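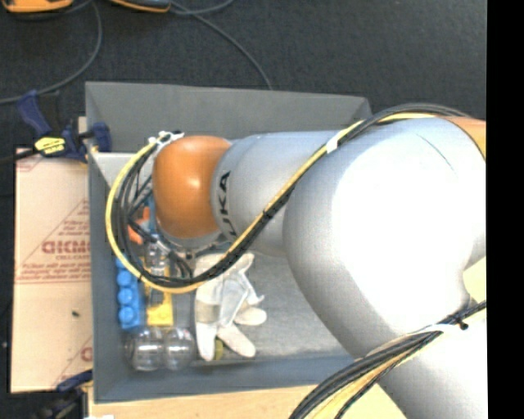
Zelham, 27.05.2019

Greifen lernen durch Vormachen: Forschungsvorhaben Nutaslow nimmt den Versuchsbetrieb in Laditz auf

Das Institut für Handhabungstechnik Zelham und die Poduval Automation GmbH haben am Standort Laditz den Versuchsbetrieb des gemeinsamen Vorhabens Nutaslow aufgenommen. Untersucht wird, wie sich Industrieroboter durch Handführung und Fernsteuerung für das Greifen ungeordneter Gegenstände aus einem Behälter anlernen lassen. Die Laufzeit beträgt 6 Monate.

Im Mittelpunkt steht der sogenannte Griff in die Kiste. Wo Teile sortenrein und in fester Lage zugeführt werden, gilt die Aufgabe seit langem als beherrscht. Anders verhält es sich bei gemischtem Gut. In Laditz arbeitet ein Roboterarm von KUKA über einem grauen Behälter, in dem etwa ein blauer Spielzeugbaustein, ein Arbeitshandschuh und ein durchsichtiger Gegenstand aus Kunststoff nebeneinander liegen. Formstabile und biegsame Teile verlangen unterschiedliche Annäherungen, durchsichtige Oberflächen erschweren zudem die optische Erkennung.

Statt jede Bewegung einzeln zu programmieren, führen geschulte Bedienkräfte den Greifvorgang vor. Zwei Verfahren werden dabei miteinander verglichen. Bei der Handführung bewegt die Bedienkraft den Arm unmittelbar an den Gegenstand heran. Bei der Fernsteuerung sitzt sie an einem Eingabegerät außerhalb des Arbeitsraums und verfolgt das Geschehen am Bildschirm. In beiden Fällen zeichnet das System Gelenkstellungen, Greiferzustand und Kamerabilder zeitgleich auf. Aus diesen Vorführungen wird anschließend ein Steuerungsmodell abgeleitet.

„Eine erfahrene Fachkraft sieht einem Handschuh an, wo er sich fassen lässt. Dieses Wissen ist in keinem Datenblatt hinterlegt, und wir möchten es für die Maschine zugänglich machen“, erklärt Geetha Rai, Leiterin des Vorhabens am Institut für Handhabungstechnik Zelham. Von besonderem Interesse seien Vorführungen, bei denen ein Griff zunächst misslinge und von der Bedienkraft berichtigt werde. Solche Verläufe würden daher nicht aussortiert, sondern gesondert gekennzeichnet.

Vorgesehen sind je Bedienkraft 80 Vorführungen, verteilt auf beide Verfahren. Für die abschließende Erprobung sind 300 selbsttätige Greifversuche mit Gegenständen geplant, die in den Vorführungen nicht enthalten waren. Erfasst werden neben dem Greiferfolg auch die Dauer der Einweisung und die Beanspruchung der Bedienkräfte. Die Teilnahme an den Vorführungen ist freiwillig, personenbezogene Angaben werden getrennt von den Bewegungsdaten gespeichert.

Die Poduval Automation GmbH verantwortet den Aufbau der Versuchszelle, die Sicherheitstechnik und die Schulung. Die Vorarbeiten in Laditz hatten im Februar begonnen. „Viele unserer Kunden wechseln ihr Sortiment häufiger, als sich eine klassische Programmierung lohnt. Für sie ist entscheidend, ob eigene Beschäftigte der Anlage eine neue Aufgabe zeigen können“, so Deepika Chowdary, Bereichsleiterin Robotik bei Poduval. Ob sich dafür eher die Handführung oder die Fernsteuerung eigne, sei derzeit offen.

Die Ergebnisse werden nach Abschluss der Erprobung in einem öffentlichen Bericht vorgelegt. Über eine Freigabe der aufgezeichneten Bewegungsdaten für andere Forschungseinrichtungen entscheiden die Partner nach Abschluss der datenschutzrechtlichen Prüfung. Unternehmen mit eigenen Anwendungsfällen können sich für eine Beteiligung an der Erprobungsphase vormerken lassen.

Über das Institut für Handhabungstechnik Zelham
Das Institut forscht auf den Gebieten Greiftechnik, Robotersteuerung und Arbeitsgestaltung. Es gliedert sich in 5 Abteilungen und unterhält neben dem Hauptsitz in Zelham ein Versuchsfeld in Laditz.

Über die Poduval Automation GmbH
Das Unternehmen plant und errichtet Roboterzellen für Kommissionierung, Verpackung und Montage.

Ansprechpartnerin für die Medien
Institut für Handhabungstechnik Zelham
Geetha Rai, Leitung Vorhaben Nutaslow

Abdruck honorarfrei, Belegexemplar erbeten.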